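Write the tidy-up rule down before you start

I got into an argument last October over the word "away." A draft guide for home robots had been going around, the kind of thing that small groups pass to each other and mark up, and item 17 on the list said that at the end of a task all objects should be "put away." That was it. Two words, and I had a page of notes on them by bedtime.

My complaint was simple. If you're going to have rules for machines that handle stuff in people's homes (and I think we should, and soon), the rules have to say what done looks like. People fill in the gaps in each other's instructions all day long. My mother could tell me to clear up and I knew which drawer, which shelf, and what would get me yelled at. A written standard has none of that to lean on.
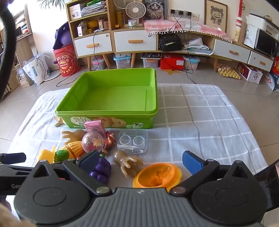 My favorite test for any rule is a plain household mess, the kind you'd find in any flat in Drorthorpe on a rainy afternoon. Warehouse people tend to groan when I bring this up, because their objects come in known sizes with a code on the side. Fine, but home is where the rest of us live. Take toys spread over a checked cloth with one big lime-green box behind them, open and empty. "Put the toys away" sounds easy there, right? Now, does the contact lens case go in the box? It's sitting in with the toy corn and the rubber octopus, so a machine that goes by location would say yes. I'd say please ask first! And the box itself has cookies on the label, so a machine that goes by labels might decide it's for food and leave it alone.

The draft had nothing for either of those. It did have a long section on battery storage, which I have no quarrel with.

So here's what I'd put in. First, every task gets a written end state, in words the person in the house would use. Where do the things go, which things count, and what should be left where it is. If you can't write that in a couple of sentences then the task is too big and should be split. I tried this on a list of 57 chores that the Bultitz group put together, and a lot of them fell apart in my hands. "Sort the table" was one. Sort it how? By color? By owner? I still don't know.

Second, there has to be an "I'm not sure" pile. I feel strongly about this one. A machine should be allowed to finish with three things left on the cloth and a note saying it didn't know what they were, and that should be scored as a decent result. Right now most of the scoring I've read gives full marks for an empty table, and you can guess what that rewards. Things get shoved in boxes. 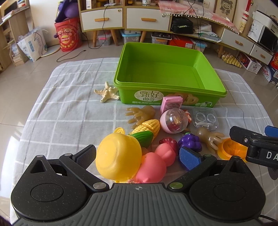

Corn, grapes, a bowl and a lens case, with the green box standing empty behind them.

Third - and people get bored when I say this, I can see it happening - write down the soft stuff. A hard plastic bowl and a stretchy rubber toy shouldn't share one line about grip. The draft I saw gave a single squeeze limit for "small household objects," as if a peach and a peach-shaped toy were the same thing. I'd want at least a gentle setting that the machine starts with every time, and a rule that it only goes firmer when the gentle one has failed.

I know the pushback. Skov, which is a much bigger outfit than Bultitz, sent back 138 comments on the draft, and a good share of them said the rules should be kept short so that people will follow them. I have some sympathy! I've been handed a 641-page manual for a machine that did one job, and I read the first chapter and the index. But short and vague aren't the same, and "put away" is vague.

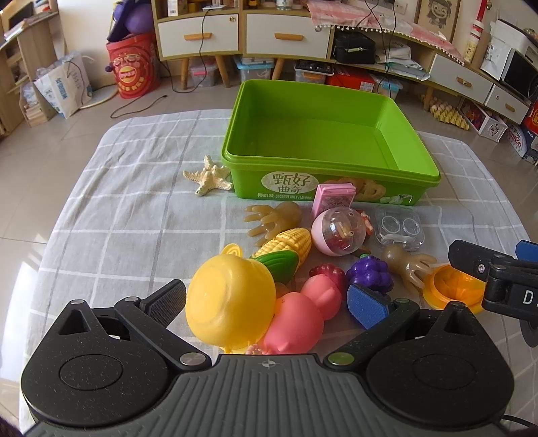
There's a middle road, and the Tultora checklist comes close to it. One side of one sheet. It asks you what counts, where it goes, what stays put, and who gets asked when something doesn't fit. You fill it in by hand before anything moves. I've used it for my own closet, which has no robot in it at all, and I ended up arguing with myself over a box of old cables for most of an evening.

What I'd change on it is the last question. "Who gets asked" has space for one name, and most homes have more than one person in them, with different ideas about what's trash. Give it two lines at least, and say which one wins when they disagree. I've sent that in as a comment on the next draft, along with my page on item 17, and I'd encourage anybody who has ever lost something to a helpful relative to send in one of their own.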